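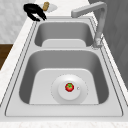 Gripper twitches when it should be holding still, home-built arm

I have a six-joint arm on the bench in our shared workshop, with hobby serial servos throughout and a parallel gripper driven by one more of the same. In simulation it closes on a small object, stops and holds. On the hardware the fingers close, then open and shut by a millimetre or so for as long as the command is held. Soft items get bruised and light ones creep out of the fingers. The servo bus runs from an Eleck board with its own supply, and I send the gripper position from a Python script at 40 Hz. Is this the servo, the control loop or the wiring, and what should I check first?

Posted by Rengifo

Ileana Vasiliu

Start with the control loop. The usual cause is a closing target that the fingers can never reach. You tell the gripper to go to fully closed, the object stops it part way, and the servo keeps pushing against the position error. The current rises until the overload protection cuts the torque, the fingers relax, the error is still there and the torque comes back on. That cycle looks exactly like twitching.

To confirm it, log the present position and present current while gripping something hard, such as an offcut of wood. If the current climbs to the same ceiling each time and then drops, you have found it. If it stays flat and only the position moves, look at the gains instead.

The fix is in the script. Close in small steps, read the current after each step, and stop when it passes a threshold. Then set the goal to the present position plus a small closing offset, and leave it there. On my arm the threshold is 400 mA for firm objects and well below that for fruit. Set yours by trial, starting low. If your servo has a torque limit register, set that as well, so that a script fault cannot crush anything.

Two further points. Do not resend the goal on every cycle if it has not changed, as some firmware restarts its motion profile each time it receives one. And check the deadband setting. Mine arrived at zero, which makes the servo hunt over a single encoder count. A value of 2 stopped the hunting with no loss of grip that I could measure.

The simulator will not show any of this unless you have put a force limit and some joint friction on the finger joints. The default in most models is a perfect actuator. Mine gripped beautifully for weeks on that basis.

Allby

Could be power. Had the same on a smaller arm in June, and it was a thin supply lead to the last servo in the chain. Voltage sagged when the gripper loaded up. Put a meter across the last connector while it is gripping. Thicker wire fixed it for me. Also check the horn screw, mine was loose too so I am not sure which one did it.

Gukine

Agree with the first reply on stopping at the present position. I would add backlash. If the gripper uses a printed rack and pinion, hold the motor still with torque on and wiggle the fingers by hand. If they move more than about a millimetre, tuning will only hide it. Reprint the pinion with a slightly larger pitch diameter, or fit a light spring that pulls the fingers open so that the teeth always bear on the same side.

The spring takes a little of your closing force, so redo the current threshold after fitting it. Rubber pads on the fingertips help with creep. I use strips of bicycle inner tube, glued with contact adhesive and replaced when they go shiny.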